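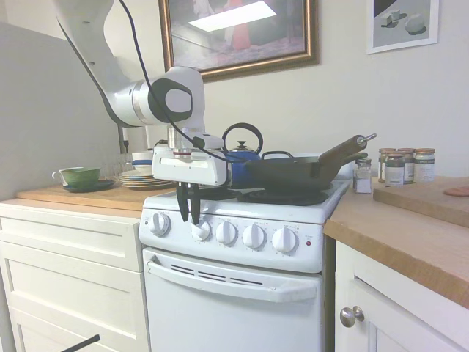
Katherine Ríos wrote under my last post that she didn't see why anybody would need thousands of demonstrations to teach an arm to turn a knob, when the knob only goes one way around and a cheap motor could do it with a timer. She also wanted to know if we'd tried just throwing half the data away.

June 10, 2026
by Deisy Llanos

We had not tried throwing half the data away, Katherine! And then we did, and then we kept throwing more away, and I've had such a good month because of it that this post is going to run long. Get a coffee.

Quick catch-up for people who don't read the comments. I work on learning from demonstration, in a play kitchen setup we call Skasholm. The tasks are the small boring ones you do without thinking: turn a stove knob, slide a pan off a burner, move a cup to the other counter. A person drives the arm through the task, we record everything, and a network learns to go from camera views and joint positions to the next little bit of motion. The model is called Harow. It predicts a short chunk of movement, carries out the first part of it, looks again, predicts again. Plenty of groups do it this way and the recipe isn't ours.

What we had going into May was 3,712 demonstrations, all tasks together, and a knob policy that worked a bit better than half the time. I complained about that at length in the last post. It would come down in front of the panel beautifully, with the fingers open, and then hang there. Sometimes it closed on air just in front of the knob. Sometimes it picked the neighbor knob. My favorite failure was the one where it grabbed the right knob, turned it a few degrees, let go, backed off, came in again, turned it a few more degrees, and kept doing that until the time limit ran out. It looked like somebody trying to find a radio station.

My plan was to collect more. That's always my plan. If the robot is bad at something, sit down and give it another few hundred tries. I had already blocked out two weeks for it when I read Katherine's comment, and I'll admit my first reaction was a bit grumpy. Then I went home and thought about it in the shower, as you do.

The timer motor part I can answer fast. Yes, a motor on the knob would work, for that knob, forever. We want one policy that deals with the knob and the pan and the cup, and that doesn't fall over when the stove is shifted a hand's width to the left. The knob is a nice test because it needs a decent approach, a grip that is centered, and a turn of the wrist while everything else stays still. If your policy is sloppy, a knob tells you right away. A cup will forgive you a lot.

The throwing away part was a better question than I gave it credit for.

So I pulled out the knob demonstrations and watched them. All of them, over several evenings, at four times speed. I recommend this to everyone who trains anything on recorded human behavior, and I'm embarrassed that I hadn't done it before. I had watched a few dozen, sure, the ones that came up in plots. Watching the whole pile in a row is something else, you start seeing people. One operator always comes in high and drops straight down. Another swings in from the side and corrects at the last moment. I apparently pause before closing the fingers, every single time, for about as long as it takes to think "is that right?" I had no idea I did it.

And there was my hanging robot! It hovers because I hover. In the data there is a long stretch where the gripper sits in front of the knob and nothing moves, and from the network's point of view the correct next action in that position is, very often, to do nothing. It was copying me faithfully. The grab-and-release thing was in there too. A few of us turn a knob in two or three bites when the wrist is near its limit, and the policy had learned the biting without learning when to stop.

I want to be careful, people have known about pauses in demonstrations for a long time and it's in a lot of papers. I had even filtered for it, with a threshold that cut out frames where the arm was perfectly still. But a person holding a controller is never perfectly still. My hand trembles a tiny amount, the arm trembles with it, and every one of those frames sailed right through my filter.

Here is what we changed. Instead of looking at single frames we look at a window of motion and ask how far the tip of the gripper got by the end of it compared with the start. Trembling goes nowhere, so those windows score close to zero and get cut down to a short piece. A slow careful approach does go somewhere and stays in. We don't remove the pause completely, because when we did the policy closed its fingers while it was still traveling, and that was worse (and loud).

The second change is the one I'm more excited about. We score each demonstration by how well a model trained on the others can predict it. I called the script Druto and the name has stuck, sorry. If a demonstration is very hard to predict, then either it shows something rare or it's a mess. If it's very easy to predict, the model has seen plenty like it. Druto sorts the pile, and then a human looks at the hard end and decides, rare or mess. We keep rare. We drop mess. From the easy end we take a random sample and leave the rest on the shelf.

The looking took one afternoon. I had expected it to be miserable and it was kind of fun, with two of us calling out "rare" or "mess" at the screen. We disagreed more than I'd have guessed, mostly on the side approaches. In the end we kept anything we disagreed about.

After all of that, the knob task was down to 287 demonstrations. I was sure it was too few. I trained on it anyway, mostly so I could tell Katherine I had.

It was better the first night. Not a little better, either – the hovering was just gone. The gripper came down in front of the panel, closed, turned, let go, and went back up, and it did that several times in a row while I stood there with my jacket half on. I reran it with a different seed because I didn't trust it. Same behavior. I trained the old recipe again with the full pile, same settings, same stove position, to be fair to it, and got my radio-tuning robot back.

Now the part where I calm down. We ran both policies through 11 stove positions, several attempts at each, and alternated between the two so that neither one got all of the good afternoon light. The trimmed policy was ahead at nine positions. At the other two it was behind, and those were the two farthest to the right, where the arm has to reach across and the wrist is turned at an angle it doesn't like. That makes sense once you look at the data. We have few demonstrations there to begin with, they look messy because the reach is awkward, and I'm fairly sure we labeled some of them "mess" when they were the only examples of how to do it. So the afternoon of shouting at the screen has a cost, and I'd like to go back and relabel with the stove position shown next to each clip.

I also can't tell you yet how much is the window filter and how much is Druto. I have one run with only the filter, and it fixed most of the hovering but still picked the wrong knob now and then. I don't have enough runs with only the sorting. A friend of mine at Alvarado tried the filter alone on a drawer task and saw hardly any change, but their operators are fast and don't dither like me, so there was probably little to cut.

Something else I noticed, and I don't have a neat explanation. The trimmed policy recovers better. If I nudge the stove a bit during the approach it follows, where the old one would carry on to the spot where the knob used to be. You'd think fewer examples would make it worse at this. My guess is that all the trembling taught the old model to lean on the joint positions and mostly ignore what the cameras showed, because in those stretches the joints alone predict the next action perfectly well. Take the stretches out and it has to look. I could check by blanking the camera input and comparing how much each policy falls apart. That's on the list for this week, and if somebody has already done it on a similar setup please send me a link!

The pan is next. The pan is harder, with that long handle sticking up at an angle, and everybody grabs it in a different place. Some go for the middle of the handle, I go near the end, and there's one person who insists on coming in from above the ring. Druto thinks nearly every pan demonstration is unpredictable, so the sort doesn't say much, and I suspect I'll have to group them by grasp first and sort inside each group. Over 3,000 of our recordings are for tasks other than the knob, so if this carries over even partly, it'll save us a lot of training time.

And the two weeks I'd blocked out for collecting? I've kept three days of it. All of them with the stove over at the far right, and I'm going to try very hard to close the fingers without stopping to think first.

Katherine, if you have any more questions like the last one, please keep asking them. I'll put the filter code up once I've cleaned out the hard-coded paths, and the sorting script some time after that, when it no longer needs me to sit next to it.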